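Home | Races | Kids Corner | Maps

What is a relay race?

A relay is one race split into parts. One person goes, then the next. At the Tidville Relay its 2 people per team. First kid runs. Second kid paddles.

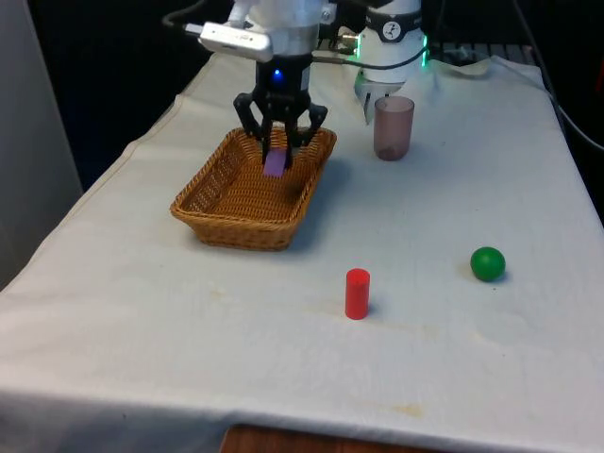

The swap is called a handoff. Tag your partner's hand – no throwing stuff! Miss the tag? Go back and do it agian.

Teams start 30 seconds apart so the dock dosen't get jammed. Life jacket on before the tag. Always. 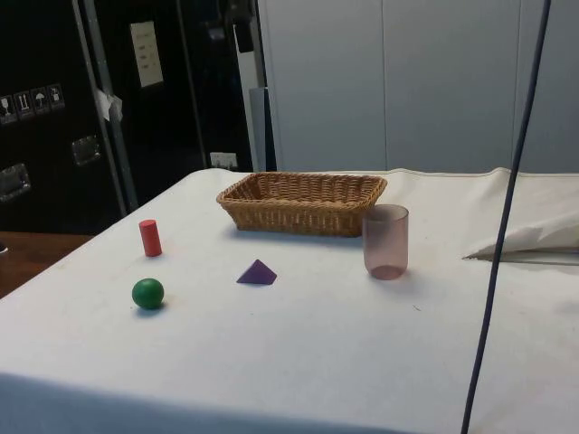

Then the paddle part. 180 yards, out to the buoy and back. Slow is fine. Both kids get the same team time.

Contact: Vignesh Pai, Tidville Relay | Back to top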